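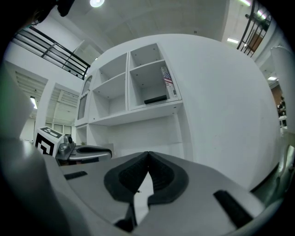
I learned to look after grippers from Raluca Sima, who ran the pick-and-place cell at Skarnano the winter I started there. Her first rule was to begin every shift at the fingertips, before you touch a cable or open a single menu. Close the jaws gently and look at where the black pads meet. You want them touching at the tips, like the pair in front of the white shelves, and you want to be able to see the ridges on the inner face of the pad. If the ridges have gone smooth, swap the pads. Both of them! I once changed only the left one (I was saving money, I thought) and spent two days chasing a grip offset that I had put there myself.

So this chapter starts with pads and works its way back to the wrist. We'll clean them, check how they line up, replace them, and then reset the closing position in the controller. My log from that first cell has 159 entries, and I'm a little embarrassed by how many just say "wiped pads, fine now." Keep a log anyway. You'll need one for Exercise 2.

## Cleaning the pads

Start with the power off and the jaws open.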